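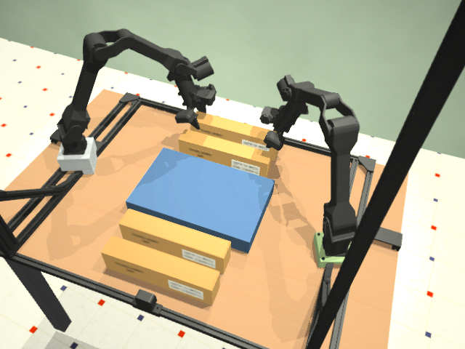

Cardboard boxes on a light-brown tabletop.

Dreris Small Sellers Board > Shipping and Packing > Long boxes or square boxes for mixed orders?

tallgrass_goods
Posts: 94

We sell garden stakes, plant labels and seed tins from a spare bedroom. Until now I have used one square box for everything and filled the gaps with paper. The stakes only fit corner to corner, so every box is mostly air. Cleda has a long, narrow box that would fit the stakes flat, but the minimum order is 4000 and I would have to rent space to keep them.

Does anyone here run two box sizes and think it is worth it? Orders are about half stakes, half small stuff. I ship everything with Kvam, who charge by size first and weight second.

Sanaa Fawzy
Posts: 60

Yes, get the long box, but not 4000 of them. Ask Cleda if they will split a run with another seller. They did it for us in May and we took a quarter of it. It took a few emails.

What I would check before ordering anything:

1. Measure the longest thing you sell with its wrapping on. I measured mine bare the first time and had to trim the corner pads off every order for months.

2. Look at where Kvam's long-parcel surcharge starts. If your box is just over the line you lose everything you saved on volume.

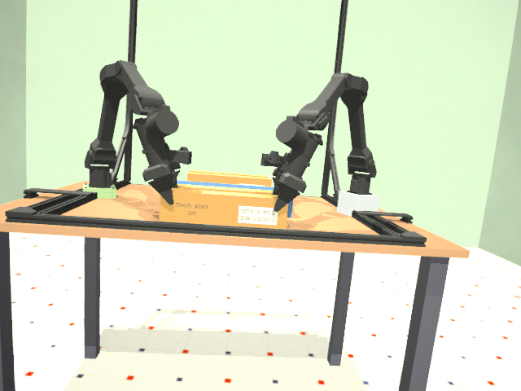 3. Tape both ends before you do the long seam. A long box opens at the ends first, and one strip across is not enough if there is anything with a point inside. I use two strips in an H.

4. Keep the square box for the tins. They will slide the whole length of a long one and arrive dented.

hobbs_on_the_hill
Posts: 64

I disagree with most of this. Two sizes means two stacks to store, two reorder points and twice the chances of running out on a busy week. I went back to one size and just stopped selling the longest item. Margins went up.

If you do go long, the board matters more than the shape. The cheap single-wall stuff folds in the middle when something heavy gets stacked on it. Hold a flat panel by the two long edges and push with your thumbs. If it gives easily, don't buy it.

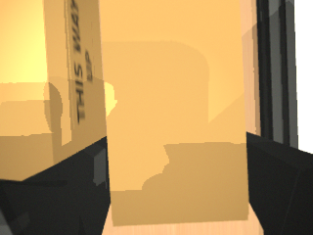 Linnea Dahlgren
Posts: 4000

The thumb test only tells you about the panel. Once a box is taped up the corners carry the load, and a thin board with good square corners will beat a thick one that was creased badly. Ask for samples, make up three, put a bag of potting soil on each and leave them overnight somewhere damp, like a garage. That is closer to what happens in a truck.

Also, dropping your longest item is fine if it is a slow one. For tallgrass it is half the orders.

hobbs_on_the_hill

Fair point about the half. I missed that. Still wouldn't rent space for cardboard though.

tallgrass_goods

Thanks all. I checked the Kvam chart and the surcharge starts well past our longest stake, so that part is fine. Cleda sent samples and said they would think about a split run. Sanaa, how many did you end up with in your quarter, and do you store them flat or on edge?

Sanaa Fawzy

A thousand. Flat, off the floor, under the bed in bundles. On edge they bow after a while and then the flaps don't meet in the middle. If you have a closet with a shelf, use that.

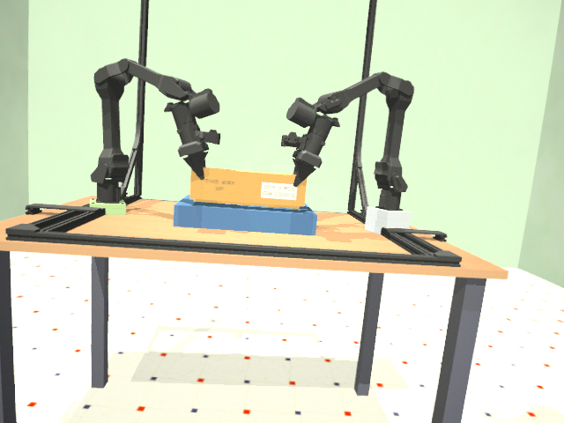

For filler I would skip the air pillows in a long box. They bunch up at one end and the stakes end up rattling at the other. Crumpled paper at both ends and a sheet wrapped once around the bundle does the job. Paper costs us more per order but we get fewer emails about broken labels.

One more thing on tape. I see people here recommend Jedulex for everything. It sticks well but it is loud, and if you pack at night with kids in the next room you will want the paper kind. The water-activated rolls are quiet and hold better on rough board.

pinecone_pete

Jedulex now has a quiet roll. Narrower though, and I go through it faster.

Linnea Dahlgren

Water-activated is good if you have a dispenser. With a sponge and a dish it is slow, and the ends curl up if you don't press them down right away.

tallgrass_goods

No dispenser yet. I'll start with what I have. If anyone wants in on a split run with Cleda, message me with your inside length. I'm looking at plain brown, no print, and I can pick up the pallet if you can come and get your share.

hobbs_on_the_hill

What length are you going for? I might take a few hundred after all, for tomato cages.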